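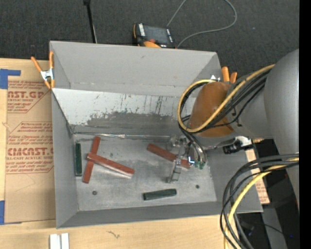

April, late, kettle on for the second time.

Spent the whole evening on the budget and I am no nearer believing it. The Greline quote came back with a second arm on it, which I did not ask for, plus a service plan that runs for 5 years and costs more each year than the one before. When I rang to query it I was told most customers find the second arm pays for itself. I asked which customers. They said they'd get back to me.

Verkatura are cheaper on paper. Then you read page 7 and the gripper is extra, the cables are extra, and so is the training, two days of it, at their place, travel not included. Add it all up and there is hardly anything between them. I did the sum twice because I wanted it to come out differently.

What bothers me is how little anyone selling these things wants to talk about the dull parts. I want to know what a finger costs when it snaps. I want to know how long we sit idle waiting for it. Bins too. We are down for six new ones and I can't see why, when a bin is a bin and scuffs on the floor of it never stopped anybody picking up a block. I have crossed out four and written "tape" in the margin.

The clever software is the line I trust least. It is rented by the month, the price is "subject to review", and the demo was done on parts laid out nice and flat with plenty of room between them. Ours are never like that. They lie across each other, or up against the wall of the bin. I said so at the meeting and got a slide about learning over time. Whose time, I wonder, and who is paying for it.

Grurna have offered a used arm with no paperwork for its hours. Tempting for about as long as it took to read the email.

Kozłowski do a plain hire, 6 months, hand it back if it's no good. Dearer per month than I'd like, but I could swallow that. Must ask whether the pendant and stand come with it, and who insures it on our bench. Also clamps. There is never money for clamps.

Will ring them in the morning before the others ring me.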